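Entryway Storage and Floor Moisture in Shared Student Housing
Project report, Larkholm residence group
Authors: Hậu Phùng, Radek Koubek
Supervisor: Svetozár Hudec
Submitted 24 Sep 2019

1. Background

Residents of the Larkholm units remove outdoor footwear at the door. Complaints recorded in January concerned damp flooring, odour and blocked doorways. This report compares three storage arrangements by floor moisture and by clear walking width.

2. Method

Three arrangements were tested: a closed cabinet, an open rack and a low shelf with footwear kept underneath. Each was used in one unit for 35 days. Floor moisture was read with a pin meter at a fixed point next to the storage, once in the morning and once in the evening. Readings taken while the floor was being mopped were discarded. Clear width was measured from the outermost shoe to the opposite wall, with 900 mm taken as the minimum acceptable value.

Residents were asked to follow their normal habits. Indoor slippers were stored with outdoor shoes in all units, as most residents change from one to the other at the door.

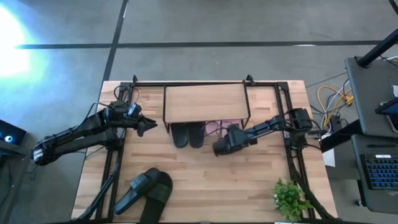 The meter was checked against a reference block at the start of each week. One check in the second week was missed and the readings for that week are marked in Appendix B.

3. Results

The closed cabinet gave the best clear width but the highest moisture readings, mostly in the evening. The open rack dried fastest. Its clear width fell below 900 mm on 47 occasions, nearly all of them when boots were left in front of the lower bar. The low shelf fell between the two on both measures.

4. Discussion

Ventilation differed between units and was not controlled. The cabinet unit has no window near the door, so part of its result may be due to the room. Abenezer Alemayehu suggested rotating the arrangements between units, but the time available did not allow it.

5. Recommendation

Low shelves should be trialled in all units with a washable tray for wet boots. Cabinets with solid doors should not be purchased until the test has been repeated in a ventilated hallway.

Appendix A: Floor plans
Appendix B: Moisture readings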